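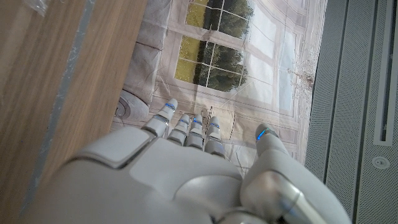 Wrist view of the hand at the edge of the table. The printed backdrop is ahead of the fingertips.

How to label wrist views for a bubble wrap task

Written by Treasa Costello, 31 January 2019

These are the steps we use on the Cekura project to mark up recordings in which a robot handles an object with bubble wrap over it. The task is hard for a vision model, as clear plastic throws bright patches that change whenever the hand moves. Our current set has 1,133 clips. Keabetswe Pretorius held back 116 of them for testing, and those should not be opened while you are labelling.

1. Open the head view first. Find the tape outline on the table and the object you have been asked to label. Write the object's name in the clip sheet before you look at any wrist view.

2. Step through the wrist view and mark each fingertip. The small blue lights on the fingers are useful here, but place the mark at the end of the finger and leave the light alone. If a tip is hidden, mark it as hidden. Please don't guess.

3. Mark the wrap as its own region. Follow the outer edge of the sheet, including any flat part lying close to the table. An object seen through the plastic gets a second region, drawn only as far as its colour can be made out. In the view below, that would be the orange patch with the black markings at the top.

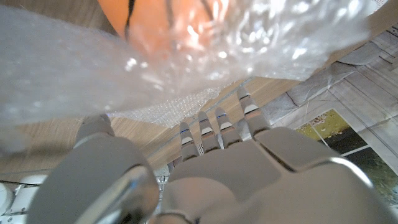
Should I mark the bright reflections on the plastic separately?
Leave them inside the wrap region. We tried giving them a label of their own and two people rarely drew the same shape.

4. Give the object a visibility score from 0 to 3. Use 0 if it can't be seen at all, 1 for colour only, 2 if part of its outline is clear, and 3 if nothing is in front of it. Score the wrist view and the head view separately.

5. Compare the two views at the same time stamp. In the head view, note which hand is nearer the wrap and whether it is pressing on it. Other items on the table, such as the baseball here, get a plain box and no score.

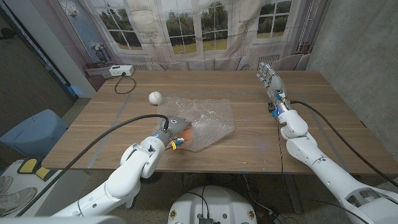 6. Save the clip and pass it on. A second person labels the fingertips again without seeing your marks. Where the two sets disagree, the clip goes into the review folder with both versions kept.

The backdrop is a print, so the windows, curtains and sofa on it must be labelled as background. Early on we had windows entered as real ones, and those clips had to be done again.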